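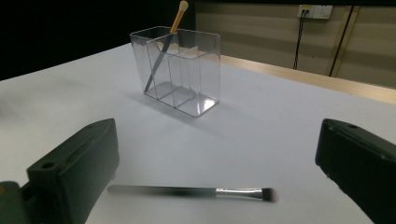 Secção 4. Limpeza e conservação de peças em acrílico transparente

4.1 Âmbito

A presente secção aplica-se aos organizadores, caixas e expositores em acrílico transparente da linha Vanero, destinados à arrumação de cosméticos, pincéis e pequenos acessórios. Não se aplica às peças em vidro nem às bases metálicas da linha Fan, cujas instruções constam do folheto próprio que acompanha cada embalagem.

Recomenda-se a leitura integral da secção antes da primeira utilização. Os danos resultantes do uso de produtos não indicados em 4.3 não se encontram abrangidos pela garantia.

4.2 Preparação antes da primeira utilização

1. Retire a peça da embalagem, segurando-a pelas paredes exteriores. Não a levante pelos separadores.
2. Remova a película protetora, começando por um dos cantos e puxando lentamente, em paralelo à superfície.
3. Verifique se existem resíduos de película junto às arestas e nas faces interiores dos compartimentos.
4. Lave a peça conforme descrito em 4.4 e deixe-a secar por completo.
5. Coloque-a sobre uma superfície plana, estável e afastada de fontes de calor.

Nota: a película pode deixar uma ligeira carga eletrostática, que atrai pó nas primeiras horas. O efeito desaparece após a primeira lavagem.

4.3 Produtos admitidos e produtos excluídos

Podem ser utilizados:

Água morna, a temperatura suportável pela mão.
Detergente neutro para loiça, sem partículas abrasivas.
Pano de microfibra limpo, reservado a este uso.
Pincel macio e seco, para a remoção de pó solto.

Não devem ser utilizados em caso algum:

Álcool, acetona, removedor de verniz, diluentes ou lixívia.
Limpa-vidros com amoníaco.
Esfregões, palha-de-aço, papel de cozinha ou escovas de cerdas duras.
Máquina de lavar loiça.

CUIDADO: o contacto com álcool ou acetona pode provocar microfissuras no acrílico. Estas fissuras podem só se tornar visíveis dias depois do contacto e não são reparáveis. A advertência estende-se aos toalhetes desmaquilhantes e às soluções de limpeza de pincéis que contenham estas substâncias. Em caso de dúvida, consulte a lista de ingredientes no rótulo.

4.4 Limpeza corrente

1. Esvazie a peça e separe os objetos que nela se encontravam arrumados.
2. Passe a peça por água corrente morna, para arrastar o pó e os restos de produto em pó. Não esfregue a seco.
3. Prepare um recipiente com água morna e algumas gotas de detergente neutro.
4. Com o pano de microfibra embebido nessa solução, limpe primeiro as faces interiores e os separadores e, em seguida, as paredes exteriores. Utilize movimentos retos, de cima para baixo.
5. Nos cantos, dobre o pano sobre a ponta do dedo. Não introduza objetos rígidos entre o separador e a parede.
6. Enxague abundantemente.
7. Escorra a peça com a abertura voltada para baixo, sobre um pano limpo.
8. Seque com um segundo pano de microfibra, sem exercer pressão.

Periodicidade recomendada: uma vez por semana em uso diário, ou de 2 em 2 semanas em uso ocasional.

Nota: em zonas de água calcária, a secagem imediata evita a formação de manchas brancas no rebordo e no fundo.

4.5 Remoção de manchas persistentes

As manchas de base líquida, batom e outros produtos gordurosos exigem um procedimento distinto.

1. Retire o excesso de produto com um pano seco, levantando-o sem o espalhar.
2. Aplique uma gota de detergente neutro diretamente sobre a mancha.
3. Aguarde 4 minutos.
4. Limpe com o pano humedecido em água morna e enxague.
5. Repita, se necessário. Caso a mancha permaneça após a segunda aplicação, contacte o serviço de apoio antes de recorrer a outro produto.

As manchas de verniz de unhas já seco não devem ser raspadas nem tratadas com removedor. O serviço de apoio indicará o procedimento adequado.

4.6 Riscos superficiais

Os riscos ligeiros podem ser atenuados com a pasta de polimento Stinum, vendida separadamente. Antes de a utilizar, ensaie-a numa zona pouco visível, de preferência na face inferior da peça.

1. Lave e seque a peça conforme 4.4.
2. Aplique uma pequena quantidade de pasta num pano de microfibra limpo.
3. Trabalhe a zona em movimentos circulares curtos, com pressão ligeira e constante.
4. Retire os restos com um pano húmido e seque.

CUIDADO: não aplique pasta de polimento nas juntas coladas dos separadores. O produto acumula-se na junta e altera-lhe a transparência de forma permanente. Não utilize polidores elétricos.

4.7 Arrumação de pincéis e outros utensílios

Os pincéis devem ser guardados limpos e inteiramente secos. A humidade retida nas cerdas passa para o fundo do compartimento e favorece o aparecimento de odores.

Após a lavagem, deixe os pincéis secar na horizontal, sobre uma superfície limpa. Só depois devem ser colocados na vertical, com as cerdas para cima.

Distribua os objetos mais pesados pelos vários compartimentos. Não force a entrada de frascos de largura superior à do compartimento, ainda que o separador pareça ceder.

4.8 Localização e temperatura

Mantenha a peça ao abrigo da luz solar direta. Um recipiente transparente com água ou com frascos de vidro pode concentrar os raios solares e aquecer objetos próximos.

Não coloque a peça sobre radiadores, nem pouse sobre ela secadores, modeladores ou alisadores de cabelo, mesmo desligados, enquanto não tiverem arrefecido.

4.9 Assistência

Os pedidos de assistência devem ser dirigidos por escrito à Masier, ao cuidado de Madalena Leitão, com indicação da referência da peça e cópia do comprovativo de compra. A referência encontra-se na etiqueta da embalagem. Aconselha-se a conservação dessa etiqueta durante todo o período de garantia.

Os pedidos relativos a riscos ou fissuras devem ser acompanhados de duas fotografias da zona afetada, uma delas tirada contra um fundo escuro. Não envie a peça sem confirmação prévia do serviço.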